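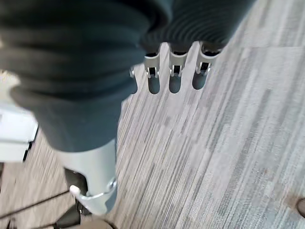
Can you visit a robotics lab if you don't work in the field?
Most labs that hold an open day will let anyone in who signs up ahead of time, and the Drusten open day was free. You need a name on the list and closed shoes.

I went on February 10, 2019, with my neighbor Begoña Urquijo, who used to teach shop class and wanted to see what the machines look like now. Drusten has the second floor of the old Arroyo building, over the print shop. Parking is behind the building and the entrance is on the side street, which the confirmation email got wrong.

The visit was run in groups of 15. Ours was led by Rhodri Wogan, who works on the hand side of things. He told us at the start that we would see one arm running, one arm opened up on a bench, and a room with computers in it that we could skip if we were short on time. We did not skip it, but we could have.

The running arm is called Flellow. It works in a carpeted office room, and I had expected something more like a garage. The hand has metal finger links and most of what sits behind them is under a dark gray covering with folds in it, like the bellows on an old camera. Begoña asked what the covering was for. Rhodri said it keeps dust and sleeves out of the moving parts and lets the wrist bend, and that they had gone through 4 versions before getting one that didn't bunch up on the inside of the turn.

The demonstration was picking up blocks, then cloth, then a set of keys. The blocks went quickly. The cloth took several tries, and on one of them the hand closed on nothing and lifted anyway. The keys were the best part. The arm came down slowly, stopped, shifted a little to the side, and got them by the ring. People clapped. Rhodri ran it again and it missed, and he left it at that and took questions.

Someone wanted to know the success rate. He said that in November they did 100 pickups of each object and kept a sheet for each one. The sheets are on the wall by the door and anyone can read them. Blocks were all good. The keys sheet had a lot of red pen on it.

Next was the bench, with Ilgın Gezer. She had a second hand with the covering off and let us move the fingers ourselves. They are stiffer than I thought they would be. She showed how a link comes off when it needs replacing, and passed one around. It is lighter than a house key. She talked fast and I did not follow the part about the motors, but Begoña did, and the two of them went on for a while about screw sizes - the group behind us had to wait.

The computer room was Fulgencio Barroso and two large screens. He explained how the recordings from the arm are sorted and which ones get thrown out. It was warm in there and there were not enough chairs.

Coffee was in the hallway at the end, along with a table for a company called Kinder that makes carrying cases for this kind of equipment. I took a pen.

The whole visit lasted until just before noon. If you go, ask for an early group, as ours started late and the bench part was cut short. Wear something with layers. The elevator was working but slow, and the stairs are steep. Questions about the next one go to Baltasar Benítez at the front desk, who also keeps the sign-up list.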